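Filed under: Student Projects / Software / Simulation

Ladus: a task planner that knows when to stop asking

Project report, second term

Ladus is the planning layer that sits between our simulator and our hand controller. The simulator is called Jumau and was inherited from last year's group, along with its bugs and a readme consisting of the word "soon." The controller is Farkas. We wrote Farkas ourselves, so we can't blame anyone for it.

The original proposal promised a planner that would take a goal such as "put the food in the box," break it into pick and place steps, hand each one to the correct arm, and replan whenever a step failed. We delivered the first three. Replanning works too, in the sense that it happens. During the first month it happened at every tick, and the arms spent whole episodes twitching politely at each other while Ladus changed its mind.

The fix was dull. A plan now stays in force until one of its preconditions breaks, and a broken precondition has to stay broken for 30 consecutive ticks before Ladus is allowed to hear of it. Perception flicker stopped mattering almost overnight. We had budgeted three weeks for a smarter solution and spent them on logging instead. 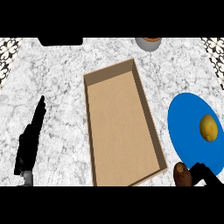
Arm assignment was the part we expected to be easy. Our first version gave each object to whichever hand was closer, measured from palm to object center, and ignored the container completely. With a layout like this one, where the brown item and the potato-like one on the blue plate are both over on the right, that rule gives every job to the right hand and leaves the left one pointing at marble. It is a legal plan. It is also a one-armed plan for a two-armed robot, and our supervisor noticed. The current version scores the full path, from hand to object to drop point, and adds a penalty for queueing behind a busy arm. The left hand still gets nothing when everything is out of its reach, and we have decided to call this correct behavior.

Drop points caused more trouble than grasps. Ladus used to aim for the center of the box's bounding box, aligned to the table axes. Once Jumau started rotating the box at random, the "center" was fine but the safe margin around it was nonsense, and items went down on the walls. We now compute the margin in the box's own frame. The change was four lines long and took nine days to find.

For the final evaluation we ran 1,219 episodes with random object and box poses. Of these, 358 needed at least one replan, and 113 ended in failure. We sorted the failures by hand, which we don't recommend. Most were slips during the lift, where Farkas closed the fingers on schedule whether or not there was anything between them. The rest were timeouts, plus a small group in which Ladus declared success with the object still on the table. Those came from a stale pose in the cache and are fixed on the main branch.

What we did not get to: any kind of contact feedback in the planner, objects partly hidden behind other objects, and the command-line tool, which still requires its arguments in alphabetical order. Sodach, the replay viewer, opens the log files but plays them at double speed on one of our two machines. We have learned to think slowly when using the other one for comparison.

The code, configs and failure logs are in the course repository. If you are taking over in November, read the config file before the source. The readme now has two words in it.

Last updated 2018-08-07 | Contact the project group | Back to top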